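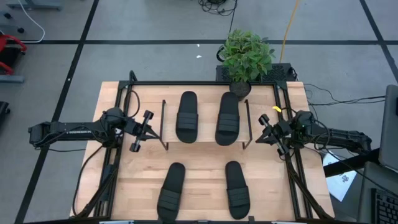 I don't believe in shoe racks. I should say that up front, because I have now bought one, and anything nice I say about it later will have been dragged out of me.

My position for years was that a shoe rack is a piece of furniture you buy so you can have the same pile of shoes a few inches higher. I grew up in a house with a big one by the back door. It held maybe half of what we owned, and the other half lived on the floor in front of it, so you couldn't reach the half that had been put away. My parents' answer was a second rack. You can guess how that went.

So when the hallway in our apartment got bad again this summer, I did what I always do, which was kick everything toward the wall and call it done. The problem with that is slides. Sneakers will sit where you kick them. Slides skate across the floor, flip over, and end up under the radiator or right where your bare foot comes down at six in the morning. We have two pairs of plain black ones, same ribbed strap, bought as a bargain by a person who didn't think it through (me). For most of a year I have been leaving the house in one of mine and one of somebody else's.

Everybody who writes about tidying has an answer for this and it is always a product. I read a lot of those pages in July, more than I'd like to admit. One said that every shoe needs a home. My shoes have a home, I pay rent on it. Another said to hold each shoe and ask when I last wore it. Yesterday. I wore it yesterday, it's a slide, I wear it to take out the trash.

What I ended up with is a low shelf from Felisley. It's one pale wood board on thin dark metal sides. No second tier, no drawer, no little cushion on top for a person with time to sit down and think about their laces. It cost 43 dollars before shipping, and I thought that was a lot for a board with legs, and I still do. The Steromov one that all the roundup posts love was 235. I went and read the page three times looking for what it did that was worth the difference. It has a "soft arrival zone." I think that means the top.

There was also a Mikus one, plastic, stackable, cheap. I had a Mikus rack in my last place and the rods popped out if you looked at them, so no.

The Felisley page says the shelf "brings calm to the entryway." It brought a box to the entryway, and then a hex key, and then a short argument about which way the sides face. Putting it together took me 54 minutes. The leaflet says ten. I had one side on the wrong way for a good chunk of that, and I'll take the blame, but the drawing in the leaflet is the size of a postage stamp and both sides look the same in it.

Now the actual question, which is whether a shelf makes anybody put their shoes away.

My answer after a few weeks is: kind of, and only the top. A pair of slides fits on there side by side with bare wood between them, and they look fine. They look like a catalog, to be fair. The toes hang over the front a little. This bothered me for a day and then I noticed it makes them easier to step into, or at least easier to grab, so I've stopped pushing them back.

The second pair is where the whole theory falls down. The second pair lands in front. It has landed in front nearly every evening since we got the shelf, with the toes pointing off in different directions, like two people who aren't speaking. There is room for it. I have shown that there is room for it. If you nudge the first pair over you could get the others in next to it, tight but okay. What I've learned is that nobody in this household will nudge. A shelf with one pair on it reads as a full shelf. Somebody walks in, sees that the good spot is taken, and steps out of their shoes where they're standing.

I tried a few things. I tried putting the first pair all the way over to one side, so the open space would look like an invitation. It got used for mail. I tried sliding them under the board, since there's a gap there and people online swear by "using the negative space." That lasted until the first time I had to get down on my knees to fish one out. I tried stacking one slide on top of the other, sole to footbed, and I don't recommend it unless you enjoy grit.

The one thing that did help was free, so of course it isn't in any of the roundup posts. I stopped asking for all the shoes to be on the shelf. The rule now is that slides go on it or directly in front of it, in pairs, and everything else goes in the closet. That's it. Two on top and two on the floor is fine. It counts as tidy. I can see both pairs from the door, I can tell which is mine because it's the one I put there, and my feet have matched every day this week.

Could I have made that rule without spending 43 dollars? Probably. I've been chewing on this. You could put tape on the floor, or a mat. My guess is that a mat would have worked just as well for slides, and you can wash a mat. Against that, the shelf does give the shoes something to be near. Before, "by the wall" meant the whole wall.

A few complaints for anyone thinking about buying one. The feet are small and I don't love them on a soft floor, so I stuck felt on ours. The board shows sand. The pale wood looks good with black shoes on it and I suspect it'll look less good in December, when what comes through the door is boots with half the street on them. I don't see boots living on this thing at all, and the product page is careful to show it only with clean white sneakers that have plainly never been outside. I'd want to know how the finish takes salt. The page doesn't say.

I'd also ignore the whole matching range. There's a basket that goes under, and a hook strip, and a tray made by Aaltonen that they push at you in the cart. The basket would fill up with gloves and dog bags in a day, and then you'd own a basket of gloves and dog bags.

Would I buy it again? I'd wait for a sale. I'd give it a month before deciding it works, because everything works for the first couple of weeks, when it's new and you're all being careful around it. I had a very good system with hooks once, and it was beautiful right up until we got used to it.

Somebody asked last time if I could say what size the shelf is. I can't find the leaflet. It's wide enough for two pairs of slides if you push, and we don't.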